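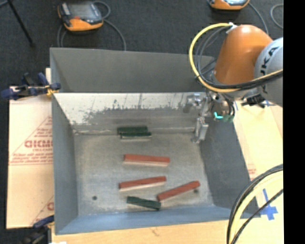
Clotero Dispensary, Tawhiri Street store
Monthly floor and storage check, March 2022

Mark each line OK, FIX or N/A. Comments go under the line. Anything marked FIX comes back on the April sheet.

ENTRANCE AND ID DESK
1. Age notice posted at eye level: OK
2. ID scanner reads front and back of card: OK
Slow on out-of-state licenses. Check by hand if it hangs.
3. Waiting area seats 12, walkway clear: FIX
Coat rack sits in the path to the exit. Move it to the other wall.

SALES COUNTER
4. Smell jars closed and labeled with strain and batch: OK
5. Edibles in child-resistant packaging: OK
6. Serving size shown on every shelf tag: FIX
Tags for the Gilterus gummies still have last year's serving text. Reprint before the next delivery.
7. Display vapes have no live cartridges: OK
8. Customer handout on first-time use in stock: OK
Down to one bundle. Reordered 500.

STORAGE ROOM
9. Door locks by itself and stays locked: OK
10. Temperature and humidity log filled in daily: FIX
Two blank days, both weekends. Humidity was in range on the days before and after.
11. Flower stored off the floor: OK
12. Oldest batch at the front: OK
Dorus pre-rolls were mixed. Sorted during the check.
13. Returns and damaged items kept apart from stock: OK
14. Count matches the tracking system: OK
Pre-roll tubes (empty) are not tracked. Shelf count is 2,000.

FIRE AND ELECTRICAL
15. Extinguishers charged and tagged: OK
16. Exit lights work on battery: FIX
Rear light went out after 8 minutes. Needs a new battery.
17. No extension cords in permanent use: OK
The cord behind the register is gone. Closed from last time.

WASTE
18. Waste container locked: OK
19. Product waste mixed and made unusable before pickup: OK
20. Pickup slips signed and filed: OK
March slip is in the wrong folder. Left a note in the right one.

Keep the signed copy in the store binder.

© 2022 Clotero | Contact the store | Back to top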